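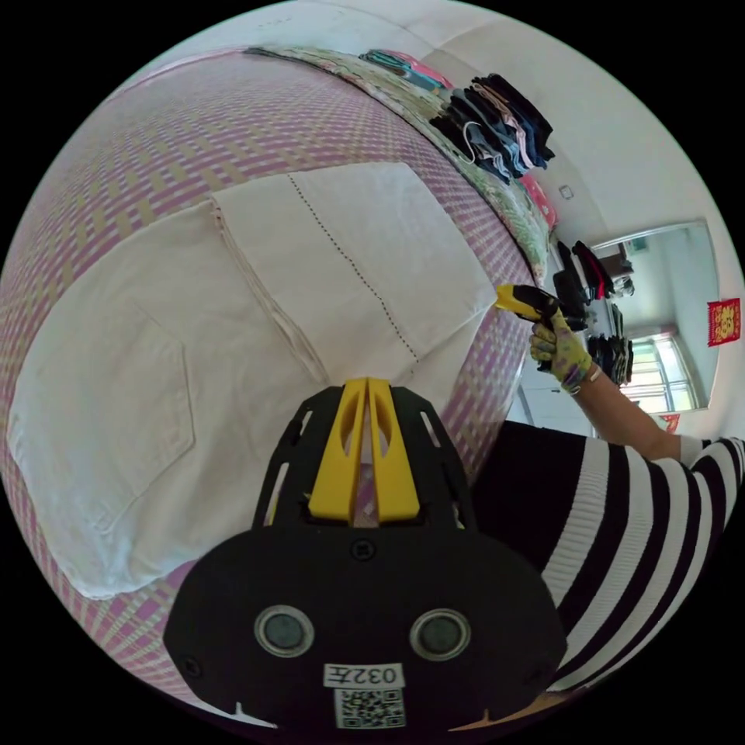 Whites again

I have been putting off the white things for weeks. They had been gathering at the bottom of the pile all through the colder months, and every time I got near them I found something more pressing to do, like descaling the kettle or sorting the drawer with the batteries in it. But December is nearly done, the new year is coming up fast, and I do like to start it with everything I own either clean, mended or gone.

So I made a large pot of tea, put the radio on and got everything out. I always sort on the bed. I know some people swear by the floor or the kitchen table, but the bed is the right height for my back, and with the woven mat over it there's a good firm surface to smooth things out on. The quilt gets rolled up along the wall and the finished piles go on top of it. It does mean I can't give up halfway through, or I've nowhere to sleep!

Colours were easy. I did them first to get my confidence up. Pinks and teals in a little heap, then the dark things and the denim in a taller stack that I kept meaning to split in two and never did. Anything that creases badly went straight back to hang with the coats and the black things by the mirror, where it is getting rather crowded. I keep promising myself a proper wardrobe. I saw a nice one by Larkura in the autumn, only 100 cm wide, and measured up for it twice, and then I bought a new mattress instead – so there we are.

Then the whites, one or two at a time, laid out flat. I can't judge white fabric when it's folded. It always looks perfectly respectable until you open it up by the window and find a tea splash from heaven knows when, or that greyish look along a seam. White trousers are the worst for it. I check the back pockets first, then the hems, then the knees, and I've found that if I do it in daylight before lunch I catch nearly everything. By four o'clock at this time of year you may as well be guessing.

Pressing and freshening

For years I ironed the lot, grimly, on a board that squeaked. Mum's way was a damp tea towel and a very hot iron, and I can still smell it if I think about it. These days I go a good deal more gently. Most of what I used to call ironing was really only getting rid of the folds, and if you smooth the fabric with the flat of your hand and let it hang for an afternoon, a surprising number of them drop out by themselves. Cotton is the stubborn one. Cotton wants a bit of attention however nicely you ask.

For marks, I work from the edge of the stain inwards, and I try a hidden corner first. I learned that the hard way with a blouse from Wurkine that I had worn precisely once. I also put gloves on now, the cheap patterned gardening sort, and my hands have been much happier for it this winter. 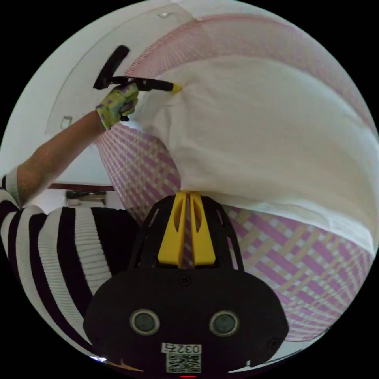 What stayed and what went

I ended up with 9 pieces I was sure about and two or three I wasn't. The unsure ones have gone in a bag on top of the cupboard, and if I haven't gone looking for them by spring they can go to the charity shop. There's a cream tablecloth in there from Akgül that I've never once put on a table, lovely as it is, so I think I know how that one ends.

The keepers are folded in thirds and then in half, with the fold facing outwards so I can pull one out without toppling the rest. I've also treated myself to a box of Judau lavender sachets, 56 in a box, which seems an awful lot for one bedroom, but they were on offer and they do smell lovely. I've tucked one in with the pillowcases and one in my coat pocket for no good reason at all.

It took me most of the day, with a long stop for soup. Next up is the bedding, which I'm dreading a little more, and after that the scarves. If anyone has a way of getting the yellow out of old pillowcases without boiling them half to death, do leave me a comment, I'd be so glad of it.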